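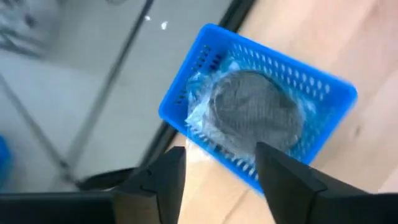
Hiwot Tekleab
Reluctant tidier, list maker, writer of this blog

So the junk drawer finally won. I went in one evening in January looking for a tube of glue, and the drawer opened as far as my wrist and then refused to go any further. Something in the back had stood up on its end and wedged itself in there. I got it out with a butter knife, a lot of muttering, and some advice shouted from the couch by Babatunde, who didn't get up.

I have done the drawer before. Every time I do it the same way, which is to dump it out, get overwhelmed, throw away two dead pens and scoop the rest back in. This time I wanted bins. Little plastic ones, in colors, because if I have to look at my own mess I'd like it to be cheerful! I'd been saving a comment from Temitope Ekwueme (she wrote in after my pantry post) saying she sorts everything by color and never labels a thing. She said labels make her feel like she works in a stockroom. I used to work in a stockroom, so point taken.

My colors are blue, yellow, green and red. Blue is for anything still in its plastic. I know some people unwrap everything the minute it comes in the door and I admire them, but I'm a keep-it-wrapped person. Those round dark gray things in the crinkly clear bags are exactly what I mean. Take them out of the bag and they pick up every crumb and hair in the house, so in the bag they stay, and into a bin they go, crinkle and all.

Yellow is for handheld gadgets. We have more of these than two adults could possibly need, and they all look alike once they're in a drawer together – dark gray, kind of rounded, and gone the second you want one. A bin with slotted walls is great for this because you can peek in from the side.
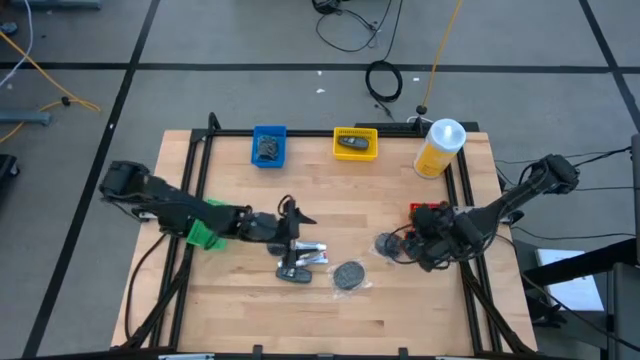
Red was supposed to be for tools and it lasted maybe ten minutes before I started putting other stuff in it. Suleiman Briggs, who lives downstairs and owns more clamps than anyone I've ever met, thinks tools should never share. He's probably right. But I don't have enough tools to fill a bin, and a half-empty bin in my home is an invitation. Batteries, takeout menus, that one Allen key. You know how it goes.

Green is my "I don't know yet" bin. I highly recommend having one. The rule is that it has to be emptied out at the end of the month, and whatever I still can't name goes in the trash or to Yakubu Ajayi, who teaches shop and will take anything.

A few things I figured out along the way. Work on a big bare table if you can, and not on the bed, where everything rolls into the dip in the middle. Put the bins out before you dump anything. And do the tubes last! Glue, ointment, hand cream, whatever you have, tubes are the worst because every single one makes you stop and read the tiny print to see what it is and whether it's expired. I had one that expired so long ago we've moved apartments twice since. If I'd started with those I would have quit by the third one and watched TV.
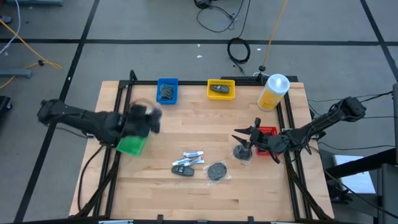
Tubes still to go, canister standing by.

All in all it took me 82 minutes, and 23 of those were spent looking for the glue, which was in my coat pocket. I'd still like a second yellow bin for chargers, and if anyone has figured out what to do with tall things that don't fit in any bin, please leave me a comment. Right now mine just stand next to everything else.

Next up is the hall closet. Babatunde says he'll help with that one – we'll see.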